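Review: the Dredent Bench Rules Kit for small robot arms

11 February 2023
By Mila, for Worku Bench Notes

I have worked with the Dredent kit since August, and I wanted to write this only after our group had used every part of it. It is a set of rules in a box. Inside there is a ring binder, a pad of start-of-day checklists, a roll of yellow floor tape, a folding ruler and a log book with space for 1000 entries. We paid 294 dollars, with shipping. For paper and tape this is a lot, and I had some discussion with my colleagues before we ordered.

The kit is made for people who have one arm on one table and move ordinary household things with it. Large factories have their own safety people and their own standards, and the binder says clearly on its first page that it does not replace any standard or the manual of your arm. I was glad to read this. We had before a similar binder from Pluvberg, and it tried to sound like a law.

The rules are grouped by moment: before power, before motion, during motion, after a stop. Each rule is one sentence in large print, with a short explanation under it. For a reader whose first language is not English this is very pleasant. The rule I quote the most to new people is "Fingers open and clear of everything before you press start." Another one says that no hand comes nearer than 300 mm to the gripper while the arm has power, and the folding ruler is exactly for showing a visitor how far this is. People always guess too short.

The chapter on cables is the strictest. It asks you to move the arm slowly to each end of its range, look at every loop, and write down where the cable comes closest to the table. The cable must have enough slack for the wrist to turn, but it should not be able to catch an object that stands up. I did not agree with the kit at first, I thought a loose curve is always safer than a tight one. Now I do the slow check each morning, and for a tall bottle I do it again.

Then there is the chapter on objects, and this one I would buy separately if it was possible. It gives clear plastic a section of its own. The advice is to test a transparent thing both standing and lying down, to look through the wrist camera yourself before you let the program decide, and to note in the log if there is something inside it. Wood grain showing through a bottle wall can make the edge hard to find. Labels help, so the log has a small box for "label visible, yes or no".

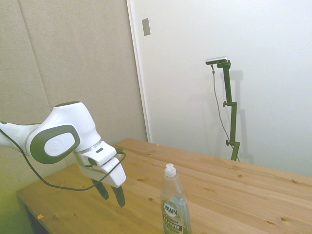
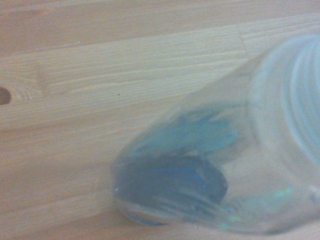
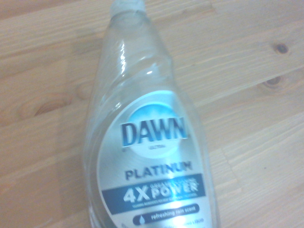 The same light wooden table in all three: Dawn bottle standing near the open gripper (first), clear container on its side with two blue objects inside (second), Dawn bottle lying down (third).

Soap needs also a word. The binder wants every container with liquid to be closed, and it recommends that you start with an empty one. I find the recommendation good but incomplete, as an almost empty bottle and a half full one do not behave the same when they are lifted. The binder should say that you must repeat the test at each level of filling. We added this by hand on the blank page.

What I like less:

The floor tape leaves glue. We took it off after two weeks and cleaned for a long time.

The checklist pad uses the word "secure" for three different things - the base is secure, the object is secure, the area is secure. I would prefer three words.

There is no rule for the camera stand. We have one behind the table, and if somebody turns a knob, all the pictures of that day are different from the day before. We now mark the height on the post with a pencil and check it together with the cables.

The log book is strong and lies flat when it is open. We are at entry 357 and the binding holds. I read back in it more often than I expected, mostly to see what was on the table when a grip failed.

If you already have good habits and they are written down, you can keep your money. If your rules live only in the head of one person, I think the kit is worth the price, and the objects chapter most of all. I would wait for the next edition if the tape is important for you.

Four out of five from me.

Recent on Worku Bench Notes

Pluvberg safety binder, second look
Which emergency stop button for a small table?
Labelling your log so that others can read it
Cable clips compared
How we test clear plastic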